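Parallel gripper drops thin cutlery on hard counters – change fingers or change gripper?

Posted in Grippers and End Effectors, October 2026

delta_offset

I have a two-arm bench setup doing table setting: bowl, dish, fork, spoon, laid out in a row on a stone counter. Both arms carry the Rirby two-finger parallel gripper with the stock fingers. Bowls are fine. Cutlery is not.

The fork and spoon lie flat, so the only thing to grab is the handle, and the fingertips have to come down almost to the surface to get any of it. Three things go wrong. Either the fingers stop high and close over the top of the handle, or they touch the counter and the arm faults on force, or they get the handle and it rolls out during the lift. Over 100 attempts on the spoon I logged 41 clean lifts. The fork is a little better.

I can borrow a Delska gripper for a couple of weeks. It has a longer stroke and narrower tips, but it is heavier and I would have to redo the payload settings on both arms. Before I do that, is there anything left to try on the Rirby? The controller is a Saarela, position control with a force limit, wrist cameras on both sides. Changing the counter is not an option. I would also like to avoid putting a mat under the cutlery.

benchload

Get the Delska. We switched in May and never went back. The stock Rirby fingers are too fat for anything under a pencil.

kv_tooling

I would not change the gripper yet. The failures you list are three separate problems, and only one of them has to do with finger shape.

Stopping high is a height error. On a stone counter you probably have a surface that is not level with the arm base, and a single table height in the controller will be wrong at one end or the other. Touch off at four or five points with the gripper closed, fit a plane, and use that instead of a constant. Do it for each arm separately. On ours the two arms disagreed by 3 mm at the same spot, and most of that was in the base mounting.

Faulting on contact is a control setting. If the Saarela lets you run the last part of the descent with low stiffness in the vertical axis, do that, and slow down. Come down until you see contact, back off slightly, then close. Ours does this without a fault at a descent speed well below the default. If you only have a hard force limit to work with, a spring-loaded fingertip does nearly the same job mechanically.

Rolling out is the finger problem. The stock pads are flat and fairly hard, and a spoon handle is curved across its width, so you get two lines of contact and nothing to resist twist. Put a thin soft pad on each finger and bevel the lower edge so that the tip can get under the side of the handle. Stiren sells a pad sheet that cuts with a knife. We have 300 cycles on one set with no visible wear, though I would not expect that near a hot pan.
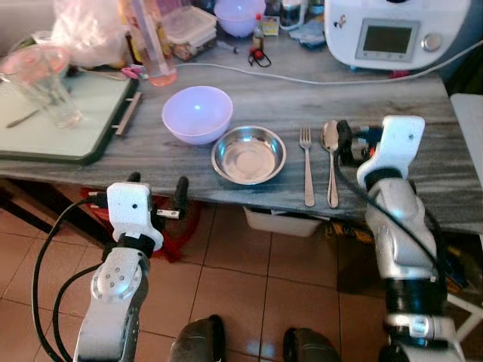 Approach direction matters more than which gripper you buy. We hold the layout constant when comparing fingers: same objects, same order, handles toward the robot, so that a difference in lift rate can be put down to the fingers. With the fork and spoon parallel to each other and the handles pointing at the front edge, the right arm can close across a handle with very little wrist rotation, and the black fingers only need clearance on either side of it. The steel dish next to the fork is the tight spot. Its rim is wide and flat, and a wide-open gripper going for the fork will land on it if you are careless about the opening. Limit the opening to the handle width plus a small margin. A longer stroke does not help you there.

Polished metal is the other thing to check. The inside of the dish reflects the light, and a depth camera tends to leave holes in exactly those places. We take the handle position from the color image and the height from the fitted plane, and ignore depth on the cutlery completely.

With all of the above on the Rirby we went from figures close to yours to 99 of 100 on the fork. The spoon is lower, and I have not finished that series. Do the plane fit first, because it costs nothing.

delta_offset

Thanks. I ran the plane fit on the left arm and the counter drops toward the wall by more than I had assumed. The high stops are gone on that side. Pads are on order – I will leave the Delska where it is until they have been tested.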